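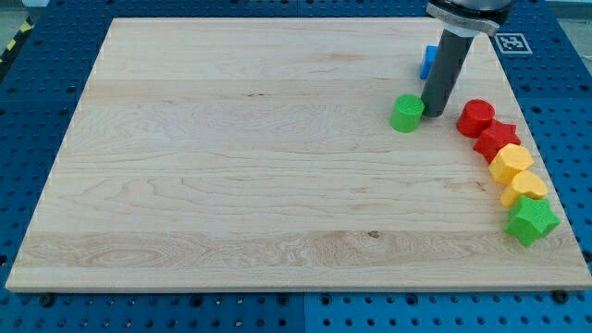 *2 min read*

## Setting up the Strazds ballot counter on election night

Welcome back! By now your counter should be out of its case and plugged in, so let's get it ready for the first batch (this part is quick, we promise).

1. Switch the counter on and wait for the green light. It can take up to 2 minutes, so there's time to find your precinct sheet.
2. Choose **Municipal** on the start screen, then pick your race. Runoffs have their own entry further down the list.
3. Type in the four-digit precinct code and press **Confirm**.
4. Feed the 5 test ballots, face up, and compare the printed totals with the card in the lid.
5. Press **Zero** and have both clerks sign the tape.

> **Note:** If you're using the Andau tray, slide it in until it clicks before you start step 4.

> **Caution:** Please don't open the side door while ballots are feeding! Press **Pause** first and let the rollers stop completely.

Keep the signed tape in the front pocket of the case until the polls close at 8 p.m.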